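Handout 4, wedding and event planning, evening course. Last changed 19 December 2025.

# Small celebrations: planning the day for few guests

In the first three meetings we spoke about big weddings, with a hall, a band and a long list of relatives. Tonight we look at the other end. A small celebration can be a wedding, a renewal of vows, a registry office visit followed by lunch, or a party for parents who have been married for many years. In this course I call a celebration small when there are 16 guests or fewer. Other teachers draw the line at another place, and you will find other numbers in the books.

Please read the part about the budget before the meeting. We will do the exercise together, in pairs, so you need not prepare it at home.

## 1. The first talk with the couple

Many couples come to the first talk with a picture of the day already in their heads, but they have not told each other what it is. One of them thinks of a dinner at home. The other thinks of a weekend in the mountains. Your first task is to let both of them speak, and to write down the words they use.

Questions I ask in every first talk:

- Who must be there, so that without this person there is no celebration?
- Will there be a ceremony, and who leads it?
- Is there a meal, and is it the main part of the day or only the end of it?
- Do guests come from another town, and who pays for their beds?
- Are there children or animals coming?
- What did you dislike at the last wedding you visited?

The last question is my favourite. People answer it at once, and you learn more from it than from all the magazines they bring with them.

Do not talk about prices in the first half hour. If the couple ask, give them a range and promise a written offer within the week. Then keep that promise, even when the offer is only one page.

## 2. The place

With few guests, the wrong place is felt very strongly. A room for 200 people makes a group of twelve look lost, and no flowers can repair this. I have seen a very nice lunch at Kimurton House spoiled in this way. The food was good and the speeches were short, but the party sat in one corner of the ballroom and everybody spoke in a low voice, as in a library. The house has a morning room on the garden side which would have suited them well. It was free on that day, and the planner had not asked.

Places which work well for small groups:

- a private room in a restaurant, with a door that can be closed
- a rented house with one long table
- a garden with a roof near by, for rain
- a boat, if the owner allows music
- the family's own living room

When you visit a place, sit down. Sit where the couple will sit and stay there for some minutes. You will hear the kitchen, the road and the lift. Ask to see the toilets, and ask how one gets there from the table in long clothes.

Ask also about the minimum charge. A restaurant may give you the small room free of charge but want a certain sum from food and drinks. For twelve people this can be hard to reach, and the couple will then pay for wine they did not drink. At the guest house Horobets, which some of you know from our September visit, there is no minimum charge, but the kitchen closes early and the guests must order their dishes a week before.

## 3. The budget

A small celebration is cheaper in total and more expensive per head. Explain this to the couple at the beginning, or they will be disappointed by the first offer. The photographer does not cost less because there are fewer faces. The same is true for the cake, the dress, the rings and the person who leads the ceremony.

I divide the costs into two groups.

**Costs that grow with the guests:** food, drinks, chairs, invitations, small gifts, beds, transport.

**Costs that stay the same:** the place, the photographer, the music, the clothes, the ceremony, your own fee.

In a large wedding the first group is the bigger one, so if money is short you look at the guest list. In a small one the second group is bigger. Taking two guests off the list saves very little and can hurt people for years, so here you should look at the hours of the photographer, or at the day. Many places are cheaper in the middle of the week and outside the summer months.

Keep a reserve. For small celebrations I advise the couple to put aside 400 pounds which are not planned for anything. If the money is still there at the end, they can have a nice dinner from it.
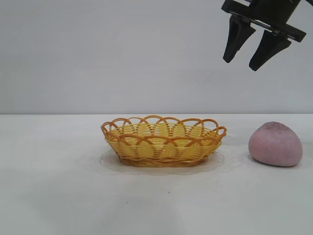 ## 4. The course of the day

A long wedding day has many empty hours, and in a large group people fill them by themselves. They meet old friends and walk around. With ten guests this does not happen in the same way. After the ceremony everybody has greeted everybody within a few minutes, and then they look at you.

For this reason the day should be shorter. A plan which I have used often:

1. Guests arrive, coffee or a cold drink, half an hour
2. Ceremony, twenty minutes
3. Photographs with everybody, then the couple alone – the guests have something to eat in this time
4. Meal, with speeches between the courses, three hours
5. A walk, or cake in another room
6. Farewell

Point 5 is important. After three hours on the same chair people become tired, and a change of room wakes them up. It does not matter much what they do there.

Speeches need your attention too. In a small group almost every guest feels that he or she must say something. Ask the couple who should speak and tell the others kindly that they are free to enjoy the meal. Two speeches are enough. If there are more, spread them over the whole meal and agree on about five minutes for each.

For music you do not need a band. One guitar, or a list of songs which the couple have chosen, is fine. Try the loudspeaker in the room before the guests come, and find out who in the house can turn it down.

## 5. The people who are not invited

This is the part that planners like to forget. For each guest at a small celebration there are several people who hoped to come. The couple should tell them early and by themselves – by telephone or by letter, not through an aunt. The text can be very simple:

*We are getting married in a very small circle. We would like to see you afterwards and to celebrate with you then.*

If the second sentence is written, it must also happen. An open afternoon with cake some weeks later is enough. The company Skondo, where I worked before I began to teach, offered this afternoon as a fixed part of its small package, and hardly any couple refused it.

Advise the couple also to decide when photographs may be shown online. It is painful for a friend to learn about the wedding from a picture. The letters should arrive first.

## 6. Exercise

Work in pairs. One of you is the planner, the other speaks for the couple. After twenty minutes you change.

The couple want to celebrate at Emus, the small farm restaurant by the river. They have fourteen guests, among them a grandmother who walks with a stick and a child of three years. The ceremony should be outside. They do not want dancing, but the groom's brother has already offered to bring his music equipment.

Write down:

- the questions which are still open
- a plan for the day, with times
- a second plan for rain
- how you will speak with the brother

Keep your notes. We need them again for handout 5, where we write the offer for the same couple.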